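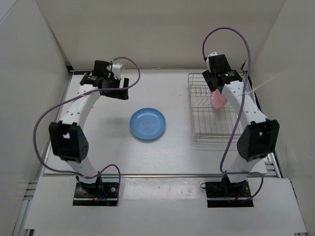
White benches with walls: do we need them?

The Fluser catalogue is back with its walled benches, and several readers have asked whether the three-sided kind is worth having. You get a white top, a back wall and two side walls that lean out a little, all in the same flat, pale finish. The price is $442 before delivery. We remain unconvinced.

The claim is that walls keep your work together and cut down on distraction. Maybe. A screw that rolls to the back of a walled bench does stop there, and then it sits in the seam where the top meets the wall, along with the dust and the last screw. Run a fingernail or a dry brush along that dark line before you praise how easy the thing is to clean.

Then there is the colour. Matte white is kinder to the eyes than gloss, we'll give it that, and small dark parts are easy to find on it. So is every fingerprint. The Darwish leaflet calls the finish "wipe and go", and after a winter with one in the Iltamska room we would say wipe, wipe again, and try the other cloth. Shadows still fall on it too, whatever the leaflet says about even light.

Our larger grumble is reach. With walls on three sides you have one way in, so anything you put at the back has to come out over everything at the front. Two people sharing will bump elbows. Cables have to come round to the open side or up over the top, and a long loop will catch a sleeve sooner or later.

If you want to find out before spending the money, Hadska has plain white boards at $20 each. Three of them stood up around an ordinary table will tell you most of it in an afternoon. Borrow the clamps from the October swap box and bring them back, please.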